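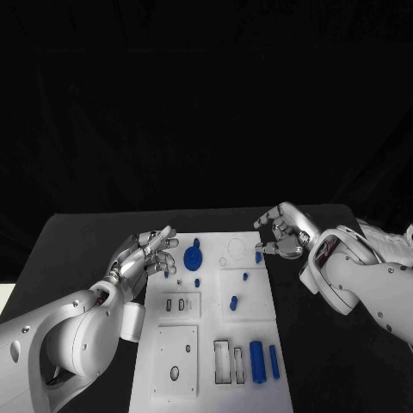 TALK NOTES - PEGBOARD DATA, MONDAY SLOT

Home | Talks | Notes | People | Contact

Open w/ the board. Two arms, two hands, blue parts, white plates. Let them look for a sec before talking.

Who: me (Leobardo Salinas), Yolotzin Alvarado ran most sessions, Gordon Fehr did the cleanup scripts. Say thanks EARLY, forgot last time.

Number slide - 2,644 episodes kept. 43 thrown out. Operators: 8. Don't read the table aloud.

What counts as one example: hands start over the board, one part gets moved, hands come back up. Stop recording. Anything longer gets split.

Board layout - knob upper left, pegs spread out, sockets lower right, cylinder and rod next to them. Engraved circles are hard to see from the head view, mention lighting here. Black cloth behind so the backgruond stays dull.

Fingers hide the part. Big one. Right index over a small blue peg, model has to guess the last bit. Yannick will ask about wrist cameras - answer: next round, Norum build.

Slow operators vs fast ones. Fast data trained worse on pegs, no differnce on the knob. Don't oversell, only one training run each.

Failures: we kept fumbles if the operator recovered. Dropped off the table = out.

Reset order. Shuffle parts every 200 episodes was NOT enough, policy learned the layout. Now every episode. Hurts, but do it.

Skip the Kamholm comparison if under 5 min left.

Questions. Water!!

Recent talks
- Labeling grasps at Cuautle (Ezequiel Rosales)
- Urkanthorpe lab visit, November
- Teleop gloves, second try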